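Search this site Search
Jonddale Returns Centre — Automated Picking Project
Progress report to the Warkden Fund
4 Aug 2018
Prepared by Colleen Després, operations

Where we are

The second stage of the grant has been spent on the picking cell and on staff training. The cell was installed by Wunderlich and is running on the day shift only. It picks mixed returned goods out of a grey bin, one item at a time, so they can be scanned and sorted. Until this year all of that was done by hand at the Lasier line.

We are five weeks behind the schedule in our application. Most of the delay came from the electrical work, which had to be redone after the inspection. The gripper also needed a second round of changes before it would hold soft goods properly.

What has changed for staff

There are 17 people on the Lasier line. No one has lost hours. Eight have finished the operator course and can start, stop and reset the cell on their own. The others are booked for the fall sessions.

The biggest change is in the bending and reaching. The morning crew used to lean into bins for most of a shift, and sore shoulders were the most common complaint in our first survey. Those who work beside the cell now spend more of their time checking labels and dealing with items the arm has passed over. Some like this better. Others told us the day feels longer and that they miss working across from someone — we have moved the checking bench closer to the line, and will ask again in November.

Two operators asked for a higher pay grade to match the new duties. That request is with the labour relations office and we expect an answer before the next report.

What the cell handles

Boxes and rigid bottles go well. Soft items lying under something else are still the hardest, and operators step in for these more often than we planned. The current test loads mix the two on purpose, with a hairbrush, a small box and a squeeze bottle resting across soft pieces in bright yellow and lime green. 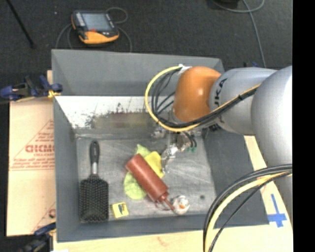
Next steps

Finish the operator course for the rest of the line. Repeat the staff survey. Decide with Wunderlich whether the evening shift can begin using the cell before winter. No change to the budget is requested at this time.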